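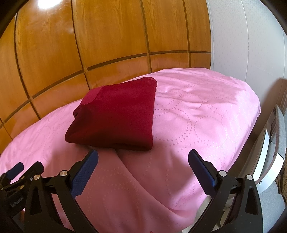 Anitha Bangera

跟Ajith Sastry约了三次才约上。第一次他在搬设备,第二次我这边停电,第三次他说只有四十分钟,后来聊了快两个小时。录音有一段杂音太大,听不清的我就没写,下面按聊的顺序整理,没怎么修。

他在Fadader管采购。Fadader不大,做家务类操作的数据和训练,叠衣服、收拾床铺、整理柜子这一类。手持夹爪、备件、电脑、硬盘、租场地,钱都从他手里过。用他的话说:“技术的人来找我,说要最好的。我问最好的是哪个,他们给我三个答案。”

我先问今年的预算怎么定的。

“去年十月开始排。最早的表上是4套夹爪,后来改成11套。中间改了多少版我不记得了,表格名字后面全是‘最终’、‘最终2’、‘真的最终’。”他说从4到11,难的地方不在单价。“单价好谈。难的是你多买七套,就要多七份耗材,多七个箱子,充电的地方要多,培训要多。老板看表只看第一行,第一行是设备。下面那些行加起来,比第一行还长。”

比第一行还长,还是比第一行还贵?

“今年是还长。明年可能就还贵了。”

他们用的手持夹爪是从Tovura订的。我问为什么选这家,是不是最便宜。他摇头。便宜的另有一家,他不愿意说名字,样品试了两周,退了。“关节那里的螺丝会松。叠一个上午,下午就开始晃。晃一点点,人手感觉不到,数据里看得到。”Tovura的贵一截,但是配件单列得清楚,指尖垫可以单买,连杆可以单买,螺丝也可以单买。他很看重这个。“有的厂家你坏一个垫子,他让你换整个手。那我预算怎么做?我没法做。”

指尖垫是他讲得最多的东西,我没想到。垫子上有细纹,靠这个抓布料。磨平了就打滑,棉的还好,缎面的、滑的床罩,一夹就跑。他专门跟叠衣服的同事坐了一天,看他们什么时候换垫子。结果每个人标准不一样。有人觉得滑了才换,有人看着旧了就换,还有一个人从来不换,问他他说没人告诉过他可以换。

“所以我现在写死了。到次数就换,不用感觉。感觉不能进预算表。”

多少次?

“413次。”

我说这个数很怪。他笑了,说是试出来的,他们拿同一件厚衣服反复夹,记到第一次明显打滑为止,几轮里最差的那个数就是413。“有人建议写四百,好记。我说不要,写四百过两年就没人知道这个数哪来的。写413,新来的人一定会问,一问就有人给他讲。”

接着讲到垫子的量。今年一共订了2374片,分批到货。财务看到这个数字打电话给他,问是不是多打了一位。他把表发过去,每套夹爪几片,每天几次,413一除,再加损耗,再加备用。财务没再打来。“他们不是不讲理,你要给他算式,不能光给他结果。”

我问他第一次做这种预算的人最容易漏什么。他想都没想。

“场地。”

然后停了一下,又说:“还有衣服。”

先说场地。Fadader一开始在自己的办公室里搭了一张床,白墙,白床单,灯很亮。数据采得很快,也很好看。训出来的东西拿到真的房间里,不行。真的房间里床罩有花纹,墙是木板的,会反光,旁边还挤着别的家具,人站都站不直。所以他们改成出去租,短租的公寓,旅馆,乡下的房子,什么都租。Starkutholm那边的几处就是这么谈下来的,淡季,按周算。

“租金我是算了的。路费我也算了。我没算什么呢,我没算押金。”押金不是成本,会退回来,所以他没写进去。但钱是真的压在那里了,有一个月账上周转不开,一批垫子晚付了款,Tovura就晚发了货,采集停了三天。“三天,人都在那里坐着。工资照发。你说押金是不是成本?”

现在他的表里押金单独一栏,颜色标成橙的,不计入总额,但是每个月的现金那一页要扣掉。他建议谁做这种到处跑的项目都这么列。

再说衣服。这个我也没想到要花钱。他说大家都以为衣服从家里带几件就行了。带是带了,全是T恤。T恤最好叠。厚的没有,带边的没有,深色的也少。深色的麻烦,折进去的地方黑成一团,褶子在哪里看不清楚。“就是因为麻烦才要买。你光练容易的,有什么用。”于是加了一行“纺织品”,去二手店论公斤买,深红的、黑的、带花边的都要,床罩也买,颜色越怪越好。财务又来电话了。

“这次我没有算式。我给他看了两段视频,一段叠白T恤,一段叠一件厚的深色的。他看完说,哦。就批了。”

说到人手。手持夹爪是人拿着用的,不像固定的机械臂装好就在那。那拿夹爪的人怎么排班?他说一开始排四小时一班,纸上很漂亮,实际两个半小时以后动作就变形了,手腕先累。现在是一个半小时换一次。换得勤,交接就多,交接多了就容易丢东西。丢过两次螺丝,一次充电线。所以每个箱子里多了一张清单,走之前勾一遍。清单是他自己画的,很丑,他给我看了,确实很丑。

“这也是预算?”我问。

“这是最便宜的预算。一张纸。”

然后讲存储。这一段录音不好,我只记了大意。每套夹爪一天下来的数据量比供应商说明书里写的大,因为说明书按的是一班,他们一天跑好几班。硬盘第一批买少了,临时去零售店补,价钱高出一截。他现在的做法是硬盘跟夹爪绑在一起报,买一套夹爪必须同时买几块硬盘,系统里做成一个套餐,拆不开。技术的人嫌他死板。他说死板就死板。

我问有没有后悔的采购。

有。一台桌面的双臂平台,叫Pinto,去年年底前急着花掉剩余预算买的。“你知道那种感觉吧,钱不花完明年就少了。”到货以后发现电梯进不去,拆了箱子、斜着才进去。放在床边又太高,够不到床中间。现在摆在办公室,偶尔做桌面上的东西,用得不多。他不怪机器。“机器没问题,是我没量电梯。”从那以后他的采购申请单上有一项:最窄的门多宽。买一把螺丝刀也要填,大家烦得不行。

明年呢?

明年他想少买设备,多买维护的时间。具体说就是每个月固定停一天,全部夹爪拆开查一遍,紧螺丝,换垫子,校准。这一天没有产出,所以最难批。他准备把那停工三天的帐放在申请的第一页。能不能过,他说不知道,下周开会。

他还在考虑要不要租一部分夹爪,不全买。Tovura给过一个租赁的报价,按季度,坏了包换,但是耗材不包。他算了一下,用满一年的话租比买贵,用半年就差不多。问题是他们自己也说不准会用多久,项目往后拖是常事。“我的经验,技术说六个月,你按九个月算。技术说九个月,你去问另外一个人。”

最后我问他,如果有个小团队,手里钱不多,刚要开始买第一套,他会怎么说。他想了挺久,水喝完了又去接了一杯。

“先买一套,不要买两套。两套你就没有心思看第一套哪里不好了。用坏它。用坏了你就知道备件要买什么。”然后又补了一句,“不对,还是买两套吧。一套坏了你总要干活的。”

我说那到底是一套还是两套。

他说写两套,备注里写清楚第二套先不开箱。

整理完发给他看过一遍,他改了一个数,把“橙的”改成“黄的”,后来又发消息来说还是橙的,他去看了一眼表。

2023年12月11日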